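Progress report to Espinoza, period ending July
Project: Fuvard (two-handed picking of small packaged goods)
Submitted Sunday, September 11, 2022

1. Where we are

We told you in the last report that the grip data would be ready for training by the end of this period. It isn't, and I would rather spend these pages on why than on the parts that went well. We planned on 1000 usable recordings. We have the recordings. I no longer believe all of them are usable, and the people who supplied our quality figures have not changed my mind.

The trouble is the finger pads. On the hand-held grippers, the width reading drifts over a long session, so the log says the fingers are further apart than they are. With a rigid item you would spot it at once. With a bag full of air and chips you don't, as the bag gives and the numbers still look reasonable. A policy trained on that will learn to squeeze too hard, and it will do so with great confidence.

2. How the fault came to light

We found it late and by luck. Iresha Weerasinghe was replaying recordings of snack bags being handled inside a cardboard carton, looking for something else, and saw that the logged opening did not agree with the video.

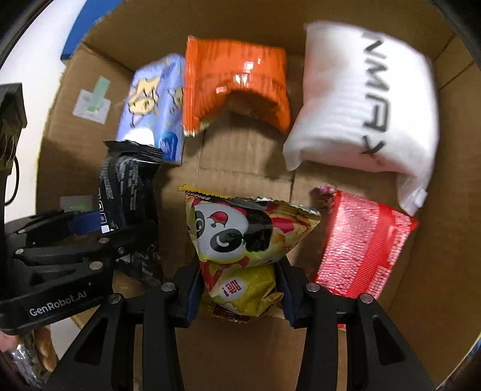 She went back through the week and found the same disagreement in 9 sessions. In 6 of them it was small enough that Cedel's checking software passed the session without a flag. I asked Cedel how the software could pass a gripper that claimed to be wider open than the item it was holding. The reply was that the check looks for missing values and sudden jumps. A slow drift is neither. I accept that as an explanation. I don't accept it as a quality check, and we paid for it as one.

There is also a safety side, and it should not be buried. The force limit on the robot arms uses the same width reading. If the reading is wrong, the limit is wrong. We had a bag burst on the test bench in July, which was written up as a weak seal. I have reopened that entry. No one was hurt, and the arms have been kept at low speed since, but I am not willing to say that the limit protects a person's fingers until somebody shows me that it does.

3. What the supplier says

Moriritz says the drift comes from heat in the encoder and that a firmware update will correct it. Maybe. This is the second firmware update offered for this part, and the first was also supposed to settle the matter. Their test was run with a steel block. Our work is with soft packs that fold, slide and crackle, often with two grippers close together over the same surface, and I have asked them to repeat the test on that.

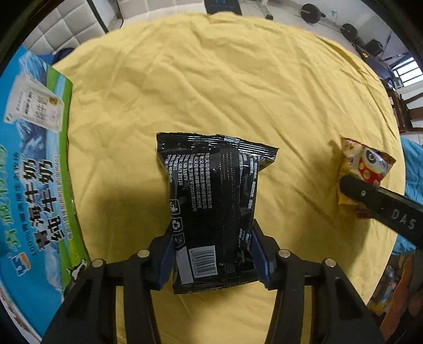

Virgil Matei
Project lead, Fuvard

4. What we are doing about it

Every session now starts and ends with the fingers fully closed, so that any shift in the zero point shows up in the log. It costs very little time and we should have done it from the start. That one is on me.

The 9 affected sessions have been pulled from the training set. Iresha wants to repair them by measuring the opening from the video. I have given her 2 weeks to try it on a sample. My own view is that a repaired number is still a guess, and that recording again would be cheaper. She disagrees, and the sample will be reported to you either way.

The firmware update will go on one gripper of each pair and stay off the other. Until we have that comparison, please treat any claim that the fault is fixed, including one from us, as unproven.

5. Budget and schedule

No extra money is requested. We do ask to move the training milestone to the next period and to hold back the final payment to Cedel until the drift check is written and tested on our pulled sessions.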